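Robot arms take on the kitchen table in Hosthorpe trial

Machines that clear a table, sort groceries and put things back where they belong are getting better at the job, but they are still a long way from doing it at the pace of a person. That is the main finding from a trial run in Hosthorpe this fall, where the automation firm Biroda has been testing robot arms on ordinary chores.

The company set up several workstations in a former furniture showroom and gave each one a short list of tasks. Some were taken from the home, such as putting fruit and vegetables into a basket, folding dish towels and loading a drying rack. Others came from the shop floor, where the work included refilling a produce bin and moving returned goods back to the right shelf.

Biroda said its arms made 717 attempts at the grocery task in October and finished 73 percent of them without help from a person. A try was counted as a success only if every item on the list ended up in the basket and nothing was dropped on the floor along the way. Squeezing an item too hard also counted as a failure, though the practice sets use toy food and the limit was set in software.

The results varied a lot by object. Round items were the easiest to pick up, the company said, as long as they were not pushed up against something else. Long, smooth shapes gave more trouble, and leafy ones were the hardest of all. The arm has to decide which end to hold, and a bad choice often means the item swings loose on the way over.
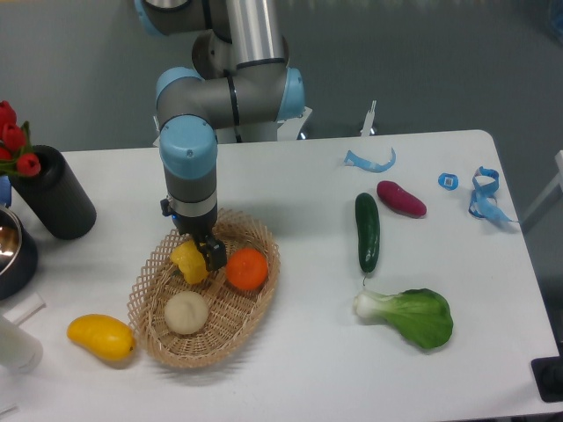
Clutter is the other problem. An arm that does well with two or three things on a table slows down when there are more, and a basket that is already partly full leaves little room for the fingers. Biroda said most of its failed attempts came in the last stage of the task, when the arm was placing items and not when it was picking them up.

Speed remains the weak point. A person asked to do the same grocery task took less than 50 seconds on average. The arms took more than four minutes – and that does not include the time spent resetting the table between attempts.

The retail side of the trial was run with Harries, a grocery chain with three stores in the area. Harries has no plans to put the machines on the sales floor this year. The chain said it is more interested in back-room work during the night shift, where a slow machine would be less of an issue and there are no customers to steer around. It wants to see 100 produce crates in a row unpacked without a mistake before it goes any further. The longest run so far is 50.

Towels went less well than groceries. Biroda did not release a figure for folding but said the arms often lost track of a corner once the cloth was lifted. The drying rack was dropped from the list after the first week and may come back once a new set of fingers is ready.

A competing company, Grilik, is taking a different path. It sells a small wheeled unit that carries laundry and dishes from room to room but leaves the handling to people. Grilik said homes vary too much for a general-purpose arm to be sold at a price most families would pay, and that it does not expect that to change soon.

Biroda has not given a price or a release date for a home version. The Hosthorpe workstations will stay in use through the winter, with a second round of grocery tests planned using real produce. Local residents can watch the arms at work on Wednesday afternoons from 2 p.m. Entry is free, and the entrance is on the parking lot side of the building.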